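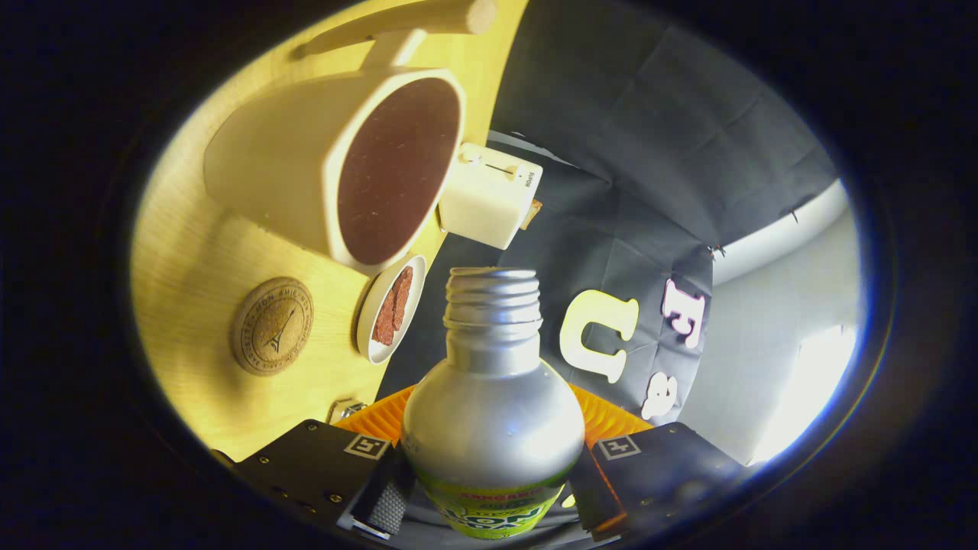
External enclosure for an old laptop drive – which one do I buy?

Forum: Storage and Backup

mudlark_pc
Hi all. I finally retired my old laptop (the hinge gave up before anything else did) and pulled the SSD out of it. It's a Tosell M.2 stick and it's still perfectly good as far as I can tell, so I'd like to put it in a USB enclosure and use it for backups and for carrying video files between home and work.

I've got it down to two. The Cadthorpe is all metal, has a little thermal pad in the box and costs more than I wanted to pay. The Hitutham is plastic with no pad, and it's less than half the price. Both claim 10 gigabit. Is there any real difference, or am I paying for a nice shell?

tinfoil_kettle
Get the metal one. I had a plastic one (not that brand) and it would start out great and then crawl once I was a few minutes into a big copy. Those drives get hot and plastic just keeps it all in there. I moved the same stick to a metal case and the crawling went away.

Brackish
Going to disagree a bit. Depends on the drive and what you're doing. If it's backups that run overnight, who cares if it slows down? I've been using the Hitutham for over a year with a slow-ish stick in it and it's fine. Save your money and put it toward a bigger drive later.

tinfoil_kettle
He said video files though. That's exactly the kind of long write that cooks them.

mudlark_pc
She, but yes, video files! The biggest folder is 80 GB and I'd be copying something like that every couple of weeks.

pagefile_pete
Before you order anything, is the stick SATA or NVMe? They look nearly the same and half the "my enclosure is dead" threads on here are somebody with the wrong kind. Look at the gold contacts. Two notches usually means SATA, one notch on the M side means NVMe. Or just read the label and look up the part number.

mudlark_pc
Oh no. Two notches. Label says SATA in tiny print too, now that I've got my glasses on. So does that rule both of them out?

pagefile_pete
The Cadthorpe takes both kinds, if it's the newer version. The Hitutham comes in two versions and the listing is a mess, so read it carefully. And forget the 10 gigabit number, a SATA stick will top out well under that whatever you put it in.

Brackish
Which kind of makes my point for me. SATA stick, plastic case, done. It won't get anywhere near as hot as an NVMe drive.

tinfoil_kettle
OK, fair, I was picturing NVMe. I'd still rather have metal, but I'll admit it matters a lot less here.

quietfans
Been lurking but I can give some numbers. I have a Grajales SATA stick in the plastic Hitutham and logged it with the vendor's tool during a long copy. It went up to 60 C and sat there. Didn't throttle. The same stick in a metal case ran cooler but the copy took the same time as far as I could see. I only did it the once in each case, so don't treat it as a lab test.

tinfoil_kettle
What was the room like? In my place in July that plastic box would be a lot worse off.

quietfans
Air conditioned office, so yeah, kind to it. Good point.

cobaltmouse
Nobody has mentioned the cable. The one that came with my Hitutham was awful. Drive kept dropping off in the middle of copies and I blamed the enclosure, then the stick, then Windows. Swapped in a better cable and I haven't had a drop since. Keep it short, too.

Brackish
Mine was fine but it's a cheap cable, no argument there.

mudlark_pc
This is all super helpful. One more question – the old Windows install is still on the stick. Do I just wipe it? There are a few folders on there I might want.

pagefile_pete
Copy what you want off it first, and then open a few of the files on the other machine to make sure they're good. After that, Disk Management, delete all the partitions and make one new one. If it won't let you delete the recovery partition you'll need diskpart with the clean command. Be really, really careful which disk you select! I have wiped the wrong one and it was a bad evening. If the old laptop was encrypted you'll need the recovery key to read anything, so go find that before you get too far.

tinfoil_kettle
exFAT if you want it to work on a Mac as well. NTFS if it's only ever Windows. And always eject it properly with exFAT, it's not very forgiving.

Brackish
I'd go NTFS for backups, period. Lost a folder on exFAT once.

tinfoil_kettle
Did you eject it?

Brackish
I did not eject it.

mudlark_pc
Ha. The work machine is a Mac so exFAT it is, and I'll keep a second copy of anything that matters on the desktop.

Update: ordered the Hitutham, the SATA version, plus a short cable. Firmware on the stick was old so I updated that while it was still in the laptop (it's on 3451 now, if that means anything to anyone). Enclosure should be here in 3 days.

quietfans
Not a number I know, mine's the other brand. Post your temps when you've done one of those big video folders, I'd like to see how they compare to mine.

mudlark_pc
Will do. I'll run it in the kitchen, no AC in there, so tinfoil_kettle gets a warm room too.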